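6 min read

I went to the Premen open day for the free lunch and stayed for the laundry.

The lunch was soup. The tour began at 15 minutes past the advertised time, when Hilkka Harju collected us from the lobby and handed out visitor stickers. Mine had the number 239 on it, which seemed ambitious for a group you could have fitted in an elevator.

First stop was a corridor of posters. Second stop was a room where a project called Vunura teaches robot arms to handle clothes, and that was where the group stopped moving. The method is old-fashioned in its way. A person works the arms by remote control, does the job, and the machine keeps a record of what the cameras saw and how the joints moved. Then the person does it again. Harju said they had over 3,000 of these runs saved, in the tone of a woman who had sat through most of them.

Kwan-ho Tseng was at the controls when we came in, and he kept his eyes on the clothes while he talked. Shirts are fine, he told us. Anything with a drawstring costs him his good mood.

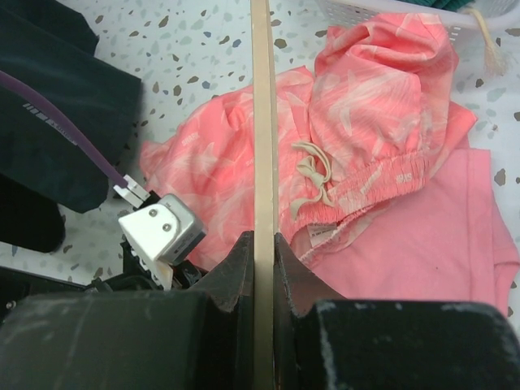

Pink clothes from the gripper's side, and the whole table with its rack and hangers.
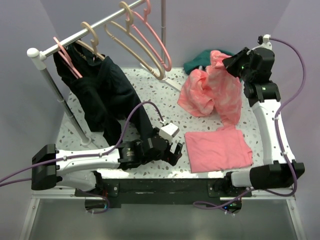
They let visitors try. I had 3 goes, with Tseng at my elbow saying "slower" in an increasingly kind voice. On the first I pinched air. On the second I got hold of a sleeve and dragged it somewhere it had no reason to be. The third he described as "usable, maybe," and I have been telling people about it ever since.

I asked whether my bad runs would be deleted. Harju said they keep some mistakes, clearly labeled. So somewhere in Vunura's files there is a sleeve with my name on it.

The gift shop was a table of pens.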